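Notebook, September, bimanual cell
Software: Utgate controller, Khaemba perception branch

1. Startup, 8:40

Pulled the latest Khaemba branch and rebuilt. Controller came up on the second try. The first time it refused the right arm because the joint limits file still had last month's wrist range in it. Corrected the file and committed it. Left arm homed without complaint.

Loop rate set to 200 Hz for both arms. Corrado Sartori wants to go higher once the logger stops dropping messages, but I left it alone today so the numbers can be compared with the previous set.

2. Table frame

The planner and the head camera disagreed on where the tabletop is. Reran the extrinsic fit with 408 point pairs, threw out the ones near the posts, and the two planes now agree to within what we need for picking. New transform is in the Zernitcombe config folder. The old one is kept next to it with the suffix _prev, please don't delete it yet.

The blue tape strip near the front of the table comes through cleanly in the color mask. I tried it as a reference line for the yaw check. The ends are uneven, so fit the long edges only and ignore the corners.

3. Segmentation

White block and clear plastic on the table, both over by the right gripper. The block is easy against the teal. The plastic is the hard one: it glints, and the table color shows through it, so the depth image has holes and the mask breaks into pieces. I added a merge step that joins fragments closer than 10 pixels. It must not run on the block, which sits close enough to get swallowed, so the merge is now per class.

Also masked out the arm's own geometry. The lattice bracket under the right arm was not in the collision model, and its struts were producing false object candidates. Added it as a plain trapezoid hull. The zip tie tails are still not modeled. For now there is a padded box around that section of the arm.
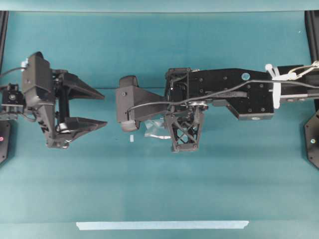 4. Planner runs

Ran 274 planning queries in simulation from the new start pose, left gripper open and facing the right one. Most failures came from the padded box, which is too tall and blocks paths over the top of the arm. Shrinking it is the first job for next time.

Jesusura scheduler: the two-arm lock was released early when a query timed out. Moved the release into the cleanup handler.

5. To do

- trim the padded box, rerun the same queries with the same seed
- cable on the left gripper: add a keep-out on that side
- ask Corrado which logger version he has on his machine
- tag the config once the yaw check passes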